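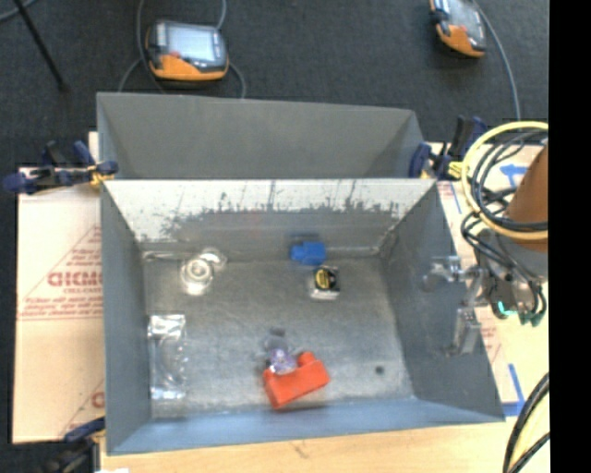
November 25, 2024

I have been sorting out the small stuff before we move to Limwood in December. Furniture is easy enough, you measure it and it either fits or it doesn't. What takes the time is the odds and ends, the things that live in drawers and on windowsills and come out again every time you look for a pen.

I borrowed two metal bins from Filipa Carvalho, who had them in her garage in Rallville. They are scuffed and the insides are scratched, but they stand up on their own and you can see what's at the bottom, which you can't with a bag. I tried cardboard boxes first and kept filling them to the top and then having to tip everything out again.

The way I do it now is to put a few things in at a time, spread out, and go through those before adding any more. Bright things get dealt with first. A red-orange block or a little blue thing is easy to pick out and decide on. Clear plastic is a nuisance. It shines, it looks like the wrapper of something else, and twice I have nearly thrown out a packet with something still in it.

Anything still in its packet stays in its packet. I used to open them all to save space and then had no idea what the bits belonged to. If there's a label or an emblem on it I leave that facing up.

The charity shop on Moreira Street takes small items if they are clean, but not loose parts, so those go in an old biscuit tin for now. Sending a parcel to my sister was going to cost 22 pounds, so she can have hers when she visits.

I've done the hall cupboard and the top two drawers in the kitchen. The desk is next. I have been putting that off as it has all the cables in it, and at least one of them must be for the old printer, which went last year.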